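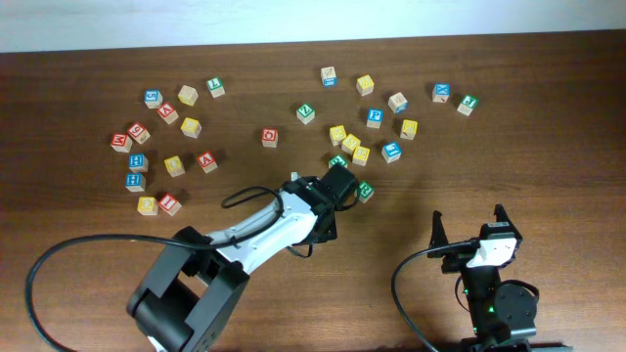
Viewing order for the Verero films: release order or story order

The fifth Verero feature, Salameh, was added to the streaming library on 15 December 2022, and the question we get most often has come back with it: in what order should the films be watched? The answer depends on whether the viewer has seen any of them before. Both orders are set out in this item, with notes on the short films and on the two cuts of Nulla.

Release order

The features came out as Verero, Tradudport, Nulla, Verero: The Return Leg, and Salameh. Anyone new to the series should use this order. The scripts assume it. Tradudport withholds the name of the harbor commander until its last reel, and the withholding only works if the viewer has not yet seen Salameh, where he is named in the opening exchange and addressed by rank throughout.

Release order also keeps the change in aspect ratio in one place. The first two features are in 1.85:1. Everything from Nulla onward is in 2.39:1, apart from the flashback material in The Return Leg, which reverts to the narrower shape. Viewers with a projector and a fixed screen may want to set their masking between the second and third films and leave it alone.

Story order

By internal date, the sequence is Salameh, Nulla (prologue only), Verero, Tradudport, Nulla (remainder), Verero: The Return Leg.

Salameh takes place 16 years before the first film. Its last scene is a departure from the same dock seen at the start of Verero, though the dock was rebuilt for the newer production and the warehouse is now on the opposite side of the water. The filmmakers have not commented on the change and it should not be read as a clue.

The Nulla prologue runs 41 minutes in the theatrical cut and ends at the title card. It shares no speaking characters with the rest of that film. Splitting it off is a matter of taste, and many repeat viewers simply leave Nulla whole and place it fourth. If the prologue is moved, stop at the title card itself. The chapter mark on the disc falls slightly later, after the first line of the next scene.

Where the timeline does not hold

Three points remain unresolved after the new film.

The first concerns the ferry. In Verero it is described as having been out of service for a generation. In Salameh it is running, and a passenger refers to it as new. Sixteen years is short for a generation, but the line in Verero is spoken by a character who is shown to be unreliable about dates in other scenes.

The second concerns the ransom. Tradudport gives the sum as 2,000 crowns, and the ledger shown in The Return Leg agrees. Salameh shows the same payment being arranged, and the figure spoken is 500. A first installment would explain it, although no dialogue supports that reading. The subtitle track on the streaming version matches the spoken line, so this is not a captioning error.

The third is the season. Tradudport is set in May according to the newspaper in the boarding house, but the harbor is iced over in the closing scenes. The end of the film may take place some months later. There is no title card to indicate a gap.

The two cuts of Nulla

The theatrical cut is the one referred to in later films. The extended cut adds a second interrogation, restores a short train sequence, and moves the funeral ahead of the trial. That last change causes a problem in The Return Leg, where a witness recalls the trial as having come first. For either order described here, use the theatrical cut and keep the extended one for a later viewing. The library currently lists both under the same title – the theatrical cut is the one with the shorter running time.

Short films

There are two shorts. The Signal Box follows directly on the final scene of Tradudport and can be watched after it in either order. The Inventory was made as a promotional piece before Nulla and contradicts it on several points, including the identity of the forger. It can be skipped.

Availability

All five features are in the library with English subtitles. Tradudport is the older transfer, with the reel-change marks still present and a mono soundtrack. The Signal Box is listed as an extra on the Tradudport page and does not come up in a title search. The Inventory is on the disc set only.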